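Gingham

Gingham is a lightweight plain-woven cloth, usually cotton, best known for its even checks in white and one other colour. It is one of the most cheerful fabrics ever to land on a dining table, and one of the cleverest: the pattern comes entirely from the weaving. Dyed and white yarns cross at right angles, giving squares of full colour, squares of white and, where the two mix, squares of a paler shade.

At the table

Gingham has long been a favourite for tablecloths and napkins. Red is the picnic classic, but yellow has plenty of admirers - it looks wonderful against a pale tabletop. A napkin needn't be pressed flat either. Bunched up beside a fork, with one corner left to trail into a point, the cloth shows off its checks beautifully as they bend and stretch along the creases.

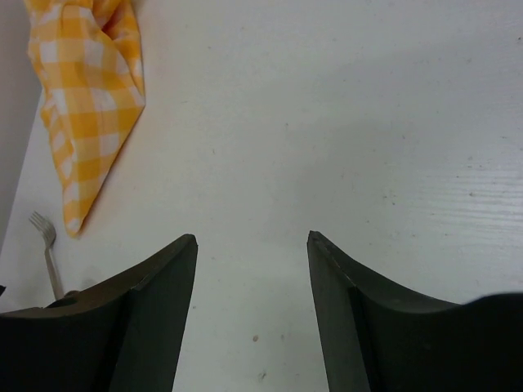

Care and washing

Cotton gingham is a forgiving cloth. It washes well, softens with age and looks much the same on both sides, so a napkin can be folded either way. Strong colours are best washed separately at first. Teresa Tomaszewski's handbook of table linen, Karnitz Checks, lists 23 ways of folding a gingham square - the plain triangle is still the easiest.

See also: Plain weave, Tablecloth, Tartan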